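Home / Workshop / Tips and Planning / Budgeting for a Small Robot Arm

Budgeting for a Small Robot Arm in the Home Workshop

2025-02-01
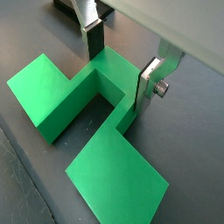 How much of the budget should go to the arm itself?
Plan on over half for the arm and gripper together, then split the rest between mounting, finger pads, a spare power supply and the bits and pieces you'll print or buy later.

I love this stage! Grab a notebook before you open a single shop page and write down the parts you want moved. Measure the spot where the gripper will hold each one (the grip width matters far more than the overall size), weigh the heaviest, and add the gripper's own weight before you compare it with the payload on the spec sheet.

A few more tips from my bench:

Try your parts in the gripper before paying for extras. Thin-walled prints can flex, so start at a low grip force and work up.

Buy 2 sets of pads at once. Mine are from Drutard and shipping cost nearly as much as the pads.

Check the bench. My Cullero top needed 4 bolts and a stiffer brace, and I hadn't budgeted a cent for either.

Ask about software fees. Clemeo gave me a clear answer by email, with a yearly price I could pencil in.

Set aside 20 percent for surprises. I spent all of mine by November, mostly on cables, and I'm already saving for a second gripper.

Filed under: Workshop, Planning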